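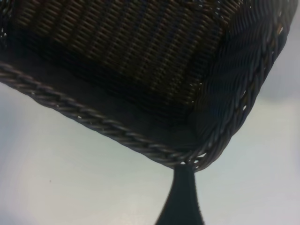
**Ticket 723: Gredetti coupe, intermittent no-start when warm**

Opened by: Felista Rugemalira
Workshop: Femadano
Status: open (was closed, reopened by owner)

**Owner's report**

Car starts fine cold. Drive it for half an hour, stop for gas, and it cranks but won't catch. Leave it a while and it fires up as if nothing happened. Your invoice says "fuel pump replaced, fault cleared." It did the same thing on the way home. I'd like to know what was tested before the pump was ordered, and I'd like to see the old pump.

**Reply, Velimir Petkov**

Sorry to hear it. The pump was original and noisy, and a weak pump is a common cause of hot start trouble on these. Fuel pressure was checked after fitting and was in range. Could be vapor lock from winter fuel in the tank. Suggest running a fresh tank and seeing how it goes.

**Owner**

Pressure was good after fitting. What was it before? If nobody wrote that down, we don't know the old pump was bad. Noisy isn't bad. I had a Bodnár sedan with a noisy pump for years and it never left me anywhere.

I don't buy vapor lock either. It's November and I was wearing gloves.

**Velimir**

No reading was taken before. Fair point. Old pump is on the shelf and we can bench it.
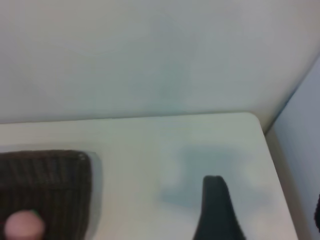 Bench result: old pump holds pressure and flows within spec. Noise is from a worn mount. I'm crediting the labor while we look further. Please bring the car in hot, don't let it cool on the way.

**Workshop log, second visit**

- Arrived 4:10 p.m., gauge at normal running temperature. Switched off, waited ten minutes, cranked. No start.
- Fuel pressure while cranking: good.
- Spark tester on cylinder 1: nothing. Cylinder 3: nothing.
- Tach needle stays flat while cranking. It moves on a cold crank.
- Crank sensor unplugged and measured hot: open circuit.
- Left to cool with the hood up. Measured again: normal resistance. Car started on the first try.

Looks like the crank sensor is failing with heat. Have an Endia replacement in stock. OK to fit?

**Owner**

That's a better story than the last one, but I have two questions before I say yes.

1. Did you measure at the sensor itself or at the end of the harness? The harness on this car passes close to the exhaust and a previous owner has been at it with tape.
2. Is the Endia part the right air gap? The forum is full of people who fitted one and got a misfire at high revs. I don't believe everything I read there, but I don't believe the box either.

**Velimir**

1. At the harness connector, so the reading includes the sensor's own lead but not the car side. I went back and measured the car side with the engine hot, flexing it by hand. No change. I did find the taped section and the insulation under it is hard but not split. I've put a heat sleeve on it.
2. Checked with feelers. It sits 2 thousandths wider than the old one, inside the limit. I can shim it if you want.

**Owner**

Shim it. Then drive it, please, and not just around the block.

**Workshop log, after repair**

- Sensor fitted and shimmed to match the original gap.
- Road test of 86 miles, mixed highway and town, with 7 hot restarts. All caught right away.
- Pulled cleanly to the redline in third. No misfire felt, no codes stored.
- Old sensor heated on the bench: goes open again every time it gets hot.

Closing this one unless you object.

**Owner**

I object to "closed." The last one was closed too. Mark it as monitoring, keep both old parts for me, and take the pump off the bill along with the labor. If it gets through a month of my commute I'll close it myself.

**Velimir**

Done. Pump refunded, status set to monitoring, both parts bagged with your name on them. The pump mount is still worn, by the way. We can replace it whenever you're next in.

**Owner**

Send me a photo of the mount first.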